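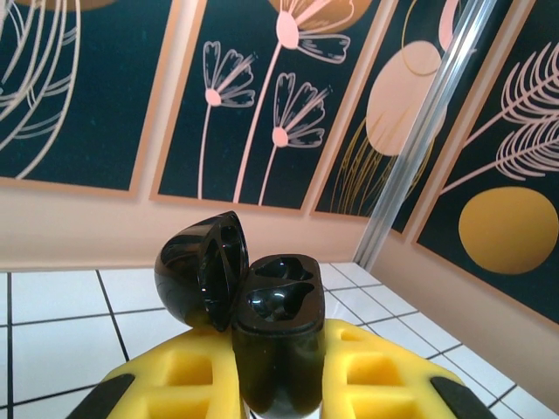 Pillory day at Wotcombe

Finally went. Been meaning to since January, kept putting it off, then it was the last week before they close the old jail for roof work so, ok, in the car.

Wotcombe jail is small. Four cells and a yard. The pillory stands in the yard, a copy, the real one rotted away long ago. You can put your head in it. I did. Lasted maybe a minute before my neck started complaining, and people got an hour in these, on market day, with stuff thrown at them. Eggs if they were lucky.

What got me more was the fines book, upstairs in a glass case. Short weight on bread, 10 shillings or the pillory. Same page, a man who stole a sheep was sent off to Wilton to hang. One line each. Same handwriting, same ink. I stood there way too long reading it.

Branding iron next to it, smaller then I thought. A letter T, no bigger than a thumbnail. For thief.

Signs are good but the lighting upstairs is terrible, bring glasses. Entry is 15 and that gets you the yard, cells and the court room. Skip the audio tour, it's mostly sound effects and somebody groaning.

Parking behind the church. Fills up by noon.

Want to do Plarnemgate next, they supposedly have the stocks still in the orignal spot, by the bridge. Anyone been? Is it worth the drive or is it just a plaque and a fence? Tell me in the comments, I gotta run.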